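Speaker notes: "What your grandmother's brooch is trying to tell you"
Friday evening talk, Brikell Hall, upstairs room
Posted for the folks who asked, more or less as I had them on my cards

Start before they've all sat down. Hello, hello, come closer, the back row can't hear me and I don't like the microphone. I'm Edith Paucar, I've been mending and sorting old jewelry since my twenties, and I'm going to talk for a bit and then you can all show me what's in your purses.

Thank Caoimhe Kavanagh for the invitation. Mention the cake.

Opening story (keep it short this time!)

My aunt left me a shoebox. Everybody in this room has had the shoebox, or is going to get the shoebox. Mine had clip earrings with one clip gone, a watch with no hands, a tangle of chain the size of a walnut, and a little pin shaped like a fern. I put the fern pin on my winter coat and wore it to the grocery store for three years. Then Jairo Llanos, who taught me most of what I know, turned it over at lunch and stopped chewing. There was a date scratched on the back, 1906, and two initials that matched my great-grandmother's. I'd had it on in the rain. I'd had it through a car wash with the window down.

(Pause. They usually laugh at the car wash.)

So the whole talk is really about turning things over. The front of a piece tells you what somebody wanted other people to see. The back is where you find out how it was made, who fixed it, and sometimes who it was for.

First bit: the untangling

Before you can look at anything you have to get it apart, and this is where people do the damage. They pull. Please don't pull. Lay the knot on something flat and smooth, put a tiny drop of mineral oil on it if it's plain metal chain, and open it up from the middle with two sewing pins. You're making the knot bigger and looser, you're not hunting for the end. The end will show up when it feels like it.

No oil on pearls, no oil on anything strung on silk. Say this twice. Somebody always comes up afterward and tells me they've done it.

My longest knot took two evenings and a whole radio play. It was four chains and a key. I still don't know what the key opens.

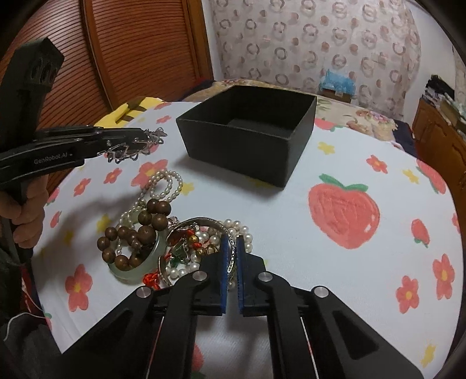

Second bit: pearls, and the tooth thing

Yes, you can rub a pearl very gently against the edge of your front tooth. Real ones, grown in a shell, feel a tiny bit gritty, and most fakes feel slick. Yes, it looks ridiculous. Wipe the pearl first and wipe it after, and don't do it at somebody's wedding.

What the tooth won't tell you is whether a pearl is cultured or natural. For that you need a lab with an X-ray machine, and please don't believe anybody who says they can do it by eye across a card table. I've been that person. I was wrong, and Fredy Valderrama still brings it up.

Better than the tooth, look at the drill holes. Get a loupe, ten power is plenty, and look right where the string goes in. On a coated glass bead you'll often see the coating chipped or curling around the hole, like nail polish on day five. On a real pearl the edge tends to look cleaner, and sometimes you can see the fine layers.

Then look between the pearls. If there's a little knot between each one, somebody cared about that strand. Knots keep the pearls from rubbing, and if the string breaks you lose one pearl under the refrigerator and the rest stay put. But some very nice strands aren't knotted and some cheap ones are, so take it as a hint.

Restringing: if you can see gaps, or the silk has gone gray, or it stretches when you hold it up, it's time. Don't wear it "just for tonight." I've crawled around the floor of a very nice restaurant on account of just for tonight.

(If we're running late, skip to silver.)

Third bit: silver and the cupboard of shame

Show of hands, who has a bottle of dip under the sink? Keep your hand up if you've used it on something with stones in it. I'm not mad.

Dip takes off the tarnish, but it also takes the dark out of the low places, and on a patterned piece the dark in the low places IS the pattern. Somebody engraved those leaves knowing they'd go black in the cuts. You dip it, and it comes out looking like a car bumper. A soft cloth will brighten the high spots and leave the rest alone. If it's really grubby, warm water, a drop of dish soap, a baby's toothbrush, and dry it properly. A hair dryer on cool is good for hinges.

Marks. In this country you're hoping for the word "sterling" or the number 925. British pieces have the little walking lion, and then you get to look up the date letter, which has eaten whole weekends of my life. Look inside the band, look at the tongue of the clasp, look on the pin stem. No mark doesn't mean no silver. Marks wear off, rings get resized right through them, and plenty of good work was never stamped to begin with.

A magnet is worth carrying. Silver won't jump to a magnet. Neither will brass, so it can only tell you no, it can't tell you yes. Careful with clasps too, they can have a steel spring inside, and then you'll think your nice necklace is a paper clip.

Hollow bangles: look for the dents, and look for a seam on the inside. Don't squeeze one to get it over your hand. Soap your hand, tuck your thumb in, go slow. If it needs more than that it's not your bangle, give it to your niece.

Fourth bit: write it down

This is the part I care about most and it's the part where people start looking at their coats, so speed up but don't mumble.

Last March, Eusebio Cusi brought me his mother's things. He'd counted them, he's that kind of man, and there were 127 pieces. He could tell me a story for 21 of them. The one she wore on the boat. The earrings his father bought with his first real paycheck and then had to return and then bought again. The rest were just things, some of them lovely, and his mother had known every one, and it had never come up at dinner.

So here's your homework. Get some small paper tags with string. Sit down with whoever in your family is the oldest and still likes talking. Hold up one piece at a time and ask three questions: where did it come from, who wore it, and what's it doing in this box? Write it in pencil, because ink can bleed onto things. Don't correct them on the dates. If two sisters remember it differently, write down both, and put the initials next to each.

And do the cheap stuff! The plastic beads get better stories than the diamonds. The diamonds sat in a bank.

Storage, quick. Pearls lie flat, never hanging, in a cloth pouch and not a plastic bag, they dry out. Silver in its own little bag with the air pushed out. Chains fastened closed before you put them down, which would have saved me those two evenings. Nothing in the bathroom.

Questions I'll get

Is it worth anything? Maybe. For insurance, you pay a qualified appraiser a flat fee, and you don't use one who offers to buy the piece while you're standing there.

Should I have it made into something else? If you'll wear it, sure. Take good pictures of the back first. Keep the leftover bits in an envelope with a note.

Can you fix a broken clasp yourself? A spring ring, yes, with two pairs of small pliers and some patience. A box clasp, bring it to somebody.

What about glue? No. No glue. I have spent more hours getting glue out of rhinestone settings than I spent in high school.

Last thing, tell them the tags are by the door, take a handful. Remind them purses and shoeboxes go on the long table, one at a time, and that I need to be out by nine because Caoimhe has the key and she's got an early train.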